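Subject: Re: Chores, are we there yet?
From: Reet Adomaitis

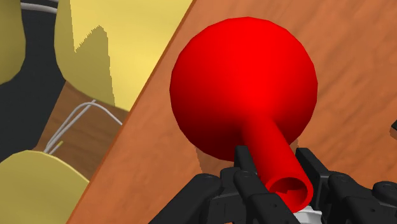

Riaan Oosthuizen wrote:
> Marietjie tells me the Grarix people expect to have a
> machine clearing a kitchen table by January. Is anyone
> on the list seeing results like that?

Not us. We ran 120 simulated pick-ups at Seltitz last month and I would call the grasping decent. Putting things away is another matter. The arm lets go too early, or it knocks whatever is standing next to the thing it wants. Rendered wood and plastic are also kinder than the real stuff.

Dumisani wants to move to a real bench now. I would wait until we can do 8 items in a row without a reset. Our best so far is 2.

Asmaa has the logs if you want them. Ask for run 1202, the others were on the old settings.

Reet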